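Section 9. First Run in the Practice Room

Your Gruvgate two-arm kit comes with the Jenden simulator, a place where the robot can knock things over at no cost to you. Please use it before you plug in the real arms. We know you would like to skip ahead. So did we, and we paid for the lamp.

Before you start

Finish Section 8 and close any other program that wants your graphics card. The first load takes up to 9 minutes. The progress bar stops at 41 percent for most of that time and is in no distress. Leave it alone.

Loading a room

1. Open Jenden and choose Practice, then Rooms.
2. Pick Javerham from the list. It is the furnished one.
3. Press Load and wait for both arm lights in the side panel to turn green.
4. Switch the view to Robot. You are now looking out from the robot's own body, which has its own ideas about level.
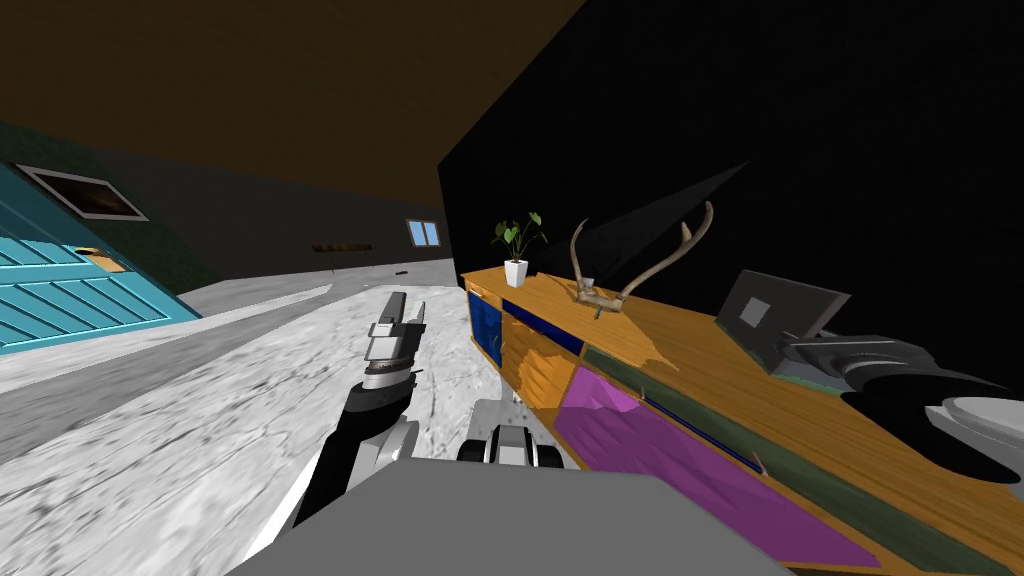 Javerham room, Robot view. Left gripper closed and empty, right arm low by the sideboard.

If the horizon leans, the head is tilted. Press Level Head once and give it a moment. Pressing it again cancels the first press, a design choice we have discussed at length with the people who made it.

Testing the left gripper

5. Select Left Arm and set speed to Slow. Fast is also there, and it means it.
6. Press Open, then Close. The two finger plates should part and meet evenly.
7. If one plate lags, run Match Fingers from the Tools menu and repeat step 6.

Note: The grip counter goes up with each close. At 2,000 it asks you to recalibrate, and it will keep asking.

Moving the right arm

8. Raise the right arm before you swing it sideways. The potted plant, the antlers and the flat screen on the sideboard are all solid objects as far as Jenden is concerned.
9. Bring the arm back with Home. Home takes the shortest path - not the most polite one.

CAUTION: Reset Room puts the furniture back. There is no such button on the real robot. Do not connect the real arms until you have finished steps 5 to 9 without a collision warning.

Saving your settings

Choose Save Profile and give it a name you will recognize in April. Yayra Osei on our support desk has met a great many profiles called "test2final" and can tell you very little about any of them.

Section 10 covers the drawers.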